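Chamado 203 -- Classificação da liga feminina errada depois da jornada 22
Estado: em curso

O empate do Macedo com o Landarura entrou na tabela como vitória das duas equipas. Generoso, mas o regulamento da liga não prevê tanta alegria.

14h10: limpei a cache. A cache ficou limpa e a tabela ficou igual.

14h35: reimportei os resultados pelo Wuseo. O Cotmont, que folgou nesta jornada, subiu 5 lugares. Talvez devesse folgar mais vezes. 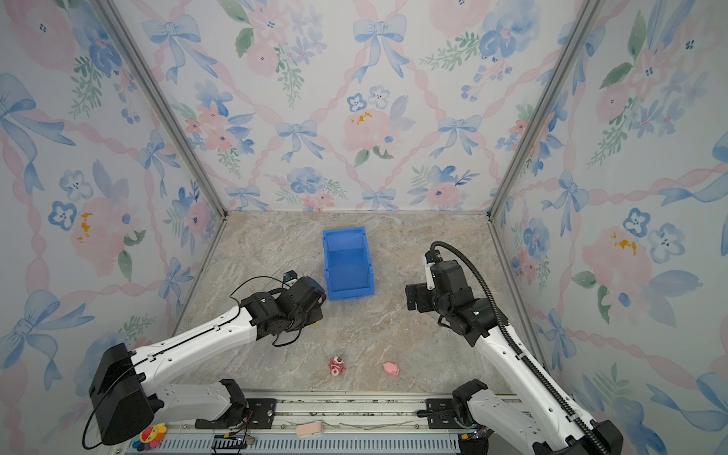

Anexo 1: caixa azul, papel de parede às flores

15h20: encontrado. O campo "pontos_empate" estava a 3 -- alguém o alterou em julho e não deixou nota. Corrigido para 1, e o Cotmont voltou ao lugar de costume.

Pendente: recalcular as jornadas anteriores e responder aos 50 e-mails de adeptas do Landarura, que preferiam a versão antiga.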